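Up before six, couldn't sleep, rain on the skylight again. June and I've got the heating on. Made tea, forgot it, made another.

Letter from Avisden finally came. They want the whole translation by the end of the month, not the half we'd agreed, and there's a line in it about "keeping to the original schedule" which made me want to throw it in the bin. There was no original schedule. There was a phone call. I've got 119 pages done and the hard part still to go, the long chapter with the grandmother's songs, where every line means something else as well.

Rang Ebise Admasu straight after. She was on the bus to Clivent and kept dropping out, but she said don't answer them today, answer tomorrow when you're less cross. Sensible. Wrote the cross reply anyway and left it in drafts. Quite pleased with the second paragraph of it.

Worked till eleven. Four pages, which is good for me, then spent far too long on one word. It's what the grandmother calls the youngest boy, sort of "little latecomer" but also a kind of bean that comes up after the rest. Can't have both in English. Tried "straggler", sounds like a lost sheep. Tried "my late bean", sounds like a dead one. Left a gap and went on.

Out for bread and stamps. The post office in Misumberg shuts for lunch now, they've put a notice up, so I stood in the doorway of the chemist's waiting for the rain to ease and listened to two women going on about somebody's extension. Planning permission, a wall, a cousin who knows a man. Could of stayed there all afternoon. Got the bread. No stamps.

Soup. Then back to it, plaid cloth on the table, the plant still alive. 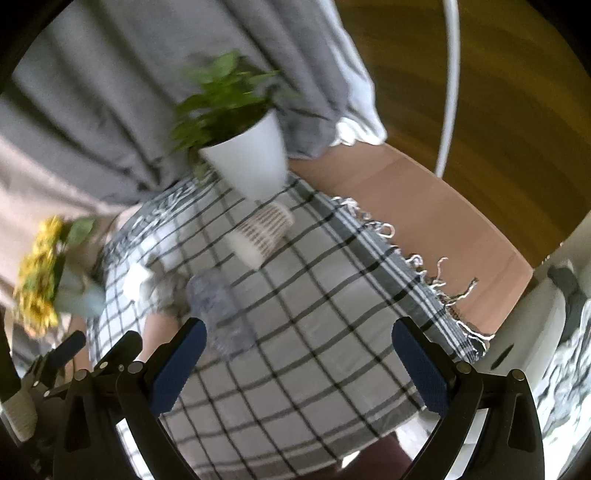
Do I leave the songs in the original and put the English underneath? Both on the page, original first, and no footnotes at all.

Feel better for having that written down. Avisden will moan about the length, it'll add 30 pages at least, but a song that's only there in English is a poem about a song. Gashaw did it that way in the last book and readers wrote to say they'd read the lines out loud without understanding a word. I'd like that. I'd like someone on a train muttering it.

Tried one verse out loud myself, the washing one. Tune came back before the words did. Mum used to do it with the sleeves rolled up and stop in the middle to shout at the dog, so in my head there's always a gap after the second line with a dog in it. Must not put the dog in.

Phone at 3, the dentist, moving my appointment. Then the man about the gutter, who says he can't come till it's dry, and who knows when that'll be. Bucket is back on the landing. Emptied it twice.

Another page and a half after that, slow. My eyes are going funny in the evenings, I ought to get the new glasses sorted, it's on the list with the stamps and the library books and ringing my brother. Didn't ring him. He'll want to talk about the house and I've not got it in me tonight. Tomorow, before lunch, when he's got to be quick.

Ebise again after supper. She'd got to Clivent all right, the hall is freezing, the reading's going ahead with borrowed chairs. She wants me to do ten minutes from the new chapter. I said it isn't finished. She said read the unfinished bit then, people like it. I said maybe, so I suppose I'm doing it. Need to find something to wear that isn't this cardigan.

Told her about the bean. She thought for a while and said what about "afterling". Not a word, I said. It is now, she said. Put it in the gap with a question mark. Looks all right so far. Will hate it in the morning probly.

Bath, too hot. Bed. Can hear the bucket from here.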